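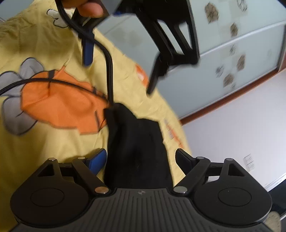 Projektbericht: Wie ein Rap-Album ohne Label zu seinen Hörern kommt
Seminar Musikwirtschaft und digitale Medien, Projektgruppe 2
Verfasst von Eetu Koivisto, mit Beiträgen von Venla Suominen und Oskari Hyvönen
Betreuung: Ulla Kettunen
Abgabe: 16. Januar 2023

1. Ausgangslage

In unserem Seminar sollte jede Gruppe eine Veröffentlichung aus der unabhängigen Musik über ein Semester begleiten. Wir haben uns für das Album "Windholm" entschieden, das der Rapper Drirkley zusammen mit dem Produzenten Alun Voyle in Ravstead aufgenommen hat. Drirkley hat keinen Vertrag mit einer Plattenfirma. Er verkauft seine Musik selbst und bekommt nur beim Vertrieb Hilfe von dem kleinen Büro Räsänen, das auch seine Konzerte vermittelt.

Unsere Frage war am Anfang sehr breit: Wie erfahren Leute überhaupt davon, dass ein solches Album existiert? Frau Kettunen hat uns nach der ersten Besprechung geraten, die Frage enger zu machen. Wir haben sie dann so formuliert: Welche Rolle spielen Blogs, kurze Videos und Gastauftritte anderer Rapper für die ersten Wochen nach der Veröffentlichung?

Ich muss vorher sagen, dass Deutsch nicht die Muttersprache von unserer Gruppe ist. Die Interviews haben wir auf Englisch geführt und danach selbst übersetzt. Wo ein Ausdruck aus der Szene keine gute Übersetzung hat, zum Beispiel "Feature" oder "Snippet", haben wir das englische Wort behalten.

2. Material und Vorgehen

Das Material besteht aus drei Teilen. Erstens haben wir ein längeres Gespräch mit Alun Voyle geführt und zwei kürzere mit Drirkley. Zweitens hat uns das Büro Räsänen die Abrufzahlen für das erste Video und für die Single gegeben. Drittens hat Venla Suominen alle Erwähnungen des Albums gesammelt, die sie in Blogs, Foren und öffentlichen Profilen finden konnte. Es sind 206 Einträge geworden. Jeder Eintrag bekam eine Kategorie (Ankündigung, Besprechung, Weiterleitung, Kommentar) und ein Datum.

Die Kategorien haben uns mehr Arbeit gemacht als gedacht. Viele Blogs schreiben zu einem neuen Video nur einen Satz und kopieren den Rest aus der Pressemitteilung. Ist das eine Besprechung oder eine Weiterleitung? Wir haben am Ende entschieden, dass ein Text mit mindestens einem eigenen Urteil als Besprechung gilt, auch wenn das Urteil nur "hartes Brett" lautet. Oskari war mit dieser Regel nicht ganz einverstanden, er hätte lieber eine Mindestlänge gehabt.

3. Ergebnisse

3.1 Die Blogs

Die meisten Einträge kommen von wenigen Seiten, die fast jeden Tag mehrere neue Titel posten. Für Drirkley waren diese Seiten wichtig, aber anders, als wir erwartet haben. Die Klicks von dort waren niedrig. Im Gespräch erklärte er, dass er die Links vor allem an Veranstalter schickt, damit diese sehen, dass über ihn geschrieben wird. Ein Blogeintrag ist also für ihn eine Art Empfehlungsschreiben.

Auffällig war auch die Sprache. In den Ankündigungen stehen fast immer die Namen der Gäste vor dem Namen des Albums. Bei dem Stück "Nordufer" wurde in vielen Überschriften zuerst die Sängerin genannt, die nur den Refrain singt, weil sie in der Stadt bekannter ist.

3.2 Die Videos

Das erste Video wurde an einem Nachmittag auf einem Parkdeck gedreht, ohne Genehmigung und mit geliehenem Licht. Es hatte nach dem ersten Monat 4000 Abrufe. Das zweite Video war teurer und zeigt eine kleine Geschichte mit Schauspielern, es blieb im selben Zeitraum bei 493. Wir haben lange über diesen Unterschied diskutiert. Alun Voyle meint, dass das zweite Video einfach zu spät kam, als die Blogs das Album schon abgehakt hatten. Venla vermutet eher, dass der Titel selbst schwächer ist - sie hat ihn in den Foren fast nie zitiert gefunden.

Beweisen können wir beides nicht. Dafür müsste man mehrere Alben vergleichen, und das war in einem Semester nicht möglich.

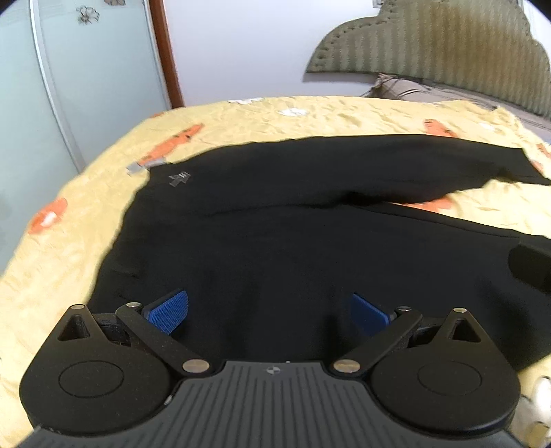 3.3 Die Gastauftritte

Auf dem Album sind vier Gäste zu hören. Zwei davon haben ihre Strophen geschickt, ohne jemals im Studio in Ravstead zu sein. Die anderen beiden kannte Drirkley von Konzerten. Bezahlt wurde nur einer, die übrigen haben gegen eine Strophe auf ihrer eigenen nächsten Veröffentlichung getauscht. Dieses Tauschen ist nach Aussage von Voyle ganz normal und wird selten schriftlich festgehalten. Ein Problem entsteht, wenn später Geld aus dem Streaming kommt und keiner mehr weiß, was verabredet war. Das Büro Räsänen hat deshalb ein Formular von einer Seite eingeführt, in dem die Anteile eingetragen werden. Bei "Windholm" haben es drei von vier Gästen unterschrieben.

Für die Reichweite haben die Gäste sehr verschieden gewirkt. Die Sängerin von "Nordufer" hat den Titel mehrmals auf ihrem Profil geteilt, und an diesen Tagen gingen die Abrufe deutlich nach oben. Ein anderer Gast hat das Album nie erwähnt. Drirkley wollte darüber nicht viel sagen.

4. Schwierigkeiten

Die Zahlen vom Büro Räsänen kamen in zwei verschiedenen Tabellen, einmal nach Tagen und einmal nach Wochen. Oskari Hyvönen hat sie zusammengeführt, aber für die erste Woche fehlen uns zwei Tage, die wir auch durch Nachfragen nicht bekommen haben. In den Grafiken im Anhang sind diese Tage leer gelassen.

Beim Gespräch mit Alun Voyle war die Aufnahme in den ersten Minuten sehr leise. Wir haben für diesen Teil nur unsere Notizen benutzt und daraus keine wörtlichen Zitate genommen. Außerdem wurden einige Forumseinträge während des Semesters gelöscht. Sie sind in unserer Sammlung noch gezählt, können aber nicht mehr nachgelesen werden.

5. Aufteilung der Arbeit

Venla Suominen hat die Sammlung der Einträge gemacht und die Kategorien geprüft. Oskari Hyvönen war für die Zahlen und die Grafiken zuständig. Ich habe die Gespräche geführt und den Bericht geschrieben. Die Übersetzungen haben wir zu dritt durchgesehen, weil besonders Drirkley oft in halben Sätzen spricht und man leicht etwas hineinliest.

6. Weiteres Vorgehen

Im April soll eine EP mit Resten aus den gleichen Aufnahmen erscheinen, diesmal ohne Gäste. Drirkley hat uns erlaubt, auch diese Veröffentlichung zu begleiten. Wir möchten dann die gleichen Kategorien verwenden, aber die Abrufzahlen von Anfang an täglich sichern. Frau Kettunen hat vorgeschlagen, zusätzlich einige Betreiber von Blogs zu befragen. Zwei haben wir schon angeschrieben, eine Antwort steht noch aus.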